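Stop tuning the policy and fix the clock

Most of the bimanual cloth work I have reviewed this year has the same defect, and it sits well below the learning code. The two arms do not share a time base. Each driver stamps its joint states on arrival, the cameras stamp on whatever the USB stack hands over, and a script downstream pairs everything by nearest neighbor. Then somebody trains for a week and blames the network.

At Hatuvar we ran this way until February. Our control loop was nominally 200 Hz per arm and the log showed 200 Hz per arm, so the subject was considered closed. It should not have been. Average rate says nothing about skew. When Stepan Horobets finally plotted left against right for 966 episodes, the offset wandered within single episodes and jumped whenever the logger flushed to disk. For a pick and place with one arm this hardly matters. For two grippers on one piece of fabric it decides whether the cloth is under tension or slack at the moment the label says "pull".
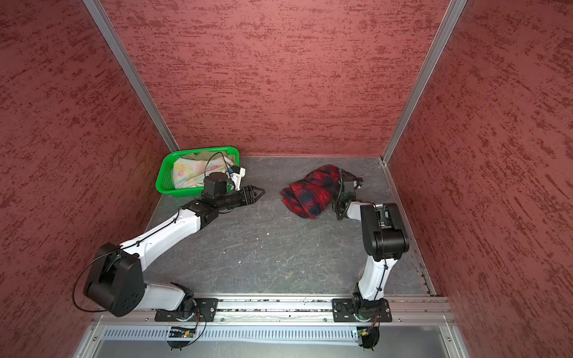
Yevdokiia Tkachenko disagrees with me on this, and her objection deserves space: a policy that cannot absorb a few milliseconds of skew will not survive contact with real fabric anyway, so she would leave the jitter in and call it augmentation. She adds that every hour spent on timestamps is an hour not spent collecting.

I accept the second point as a cost. The first I do not accept. Augmentation is noise you chose, with a distribution you can write down. Ours was correlated with disk load, and disk load was correlated with episode length, so the long and difficult folds carried the worst labels. A model will learn that relation quite happily.

The repair is dull. Run one process that owns both buses. Stamp at the request, on a monotonic clock, and keep the receive time as a second field. Resample offline to a fixed grid – we use 100 Hz – and reject any episode where the gap between arms exceeds 5 ms. Do not interpolate across a dropped packet on the gripper channel; a half-closed jaw that was never commanded is a false label.

What I would like from tool authors is smaller still. Print the skew next to the rate in the recorder's status line. Prosser, the logger we moved to, writes it into the episode header, and a bad run can be thrown out before the next one starts. The change to our old recorder would have been under a day's work, and it sat in the backlog behind a new attention block.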